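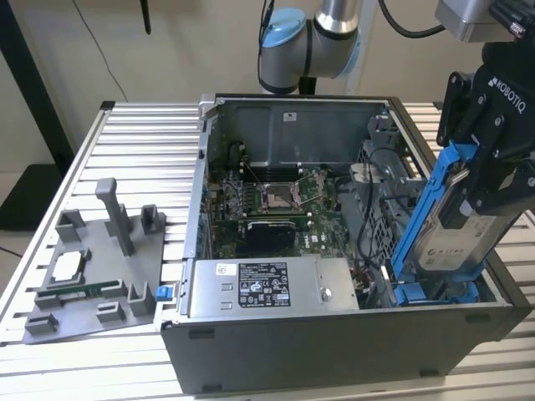

A desktop computer with its side panel off and a hard drive in a blue carrier.

Clestilberg to take old computers year-round

Clestilberg residents will be able to drop off old desktop computers, laptops and hard drives at any time of year starting in October, when the town ends its spring and fall collection weekends and moves the service to the transfer station on Kudora Road.

The town council approved the change at its last meeting. Under the old system, people who missed a collection weekend had to keep their equipment at home for months or pay a private hauler. Town staff said computers were also turning up in regular household trash, which the landfill does not accept.

The new drop-off point will be in the covered bay next to the scrap metal bins. It will be open during normal station hours, from 8 a.m. to 4 p.m. Households can bring up to 2 computers per visit at no charge. Businesses will pay a flat fee of $35 per load and must call ahead.

Monitors will be accepted in the same bay, but older tube-type sets will still carry the existing disposal charge. Printers, microwaves and televisions are not part of the program and should go to the bulky items area as before.
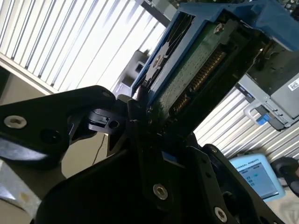

Much of the discussion at the meeting was about personal data. Several residents had written to the town to ask what happens to tax records, photos and passwords left on a drive after a computer is handed over. The contract with Irkero, the recycling firm chosen for the work, requires that every drive be removed and shredded. Drives are not to be wiped and resold, even when they still work.

Residents who want to take the drive out themselves may do so and bring in the rest of the computer. They can also hand in a loose drive at the station office, where it will go into a locked bin. A receipt will be given on request.

The town still advises people to copy anything they want to keep before they come in. Station staff cannot look up files or return a computer once it has been signed over. Power cords, keyboards and mice can be left in the same bay.

Computers that are in good shape may be set aside for the library's loan program, which places refurbished desktops with students in the Clestilberg schools. These get a new drive first. The library has lent out almost 200 computers since the program began and has a waiting list for the fall.
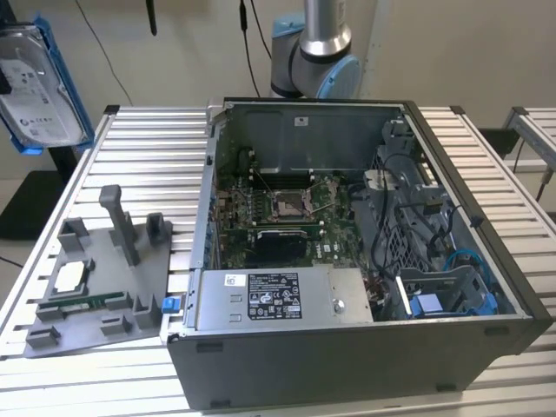

Ng told the council that the waiting list was the best argument for the change, and asked that the library get first pick of anything less than five years old before the rest is sent to Irkero. The council agreed to add that to the contract.

The agreement with the recycler runs for two years. Its cost will be covered by the existing solid waste fee, and household bills will stay the same. The council will review the amount collected after the first winter and decide then whether to extend the station's hours.

A list of accepted items is posted at the town hall and at the transfer station gate.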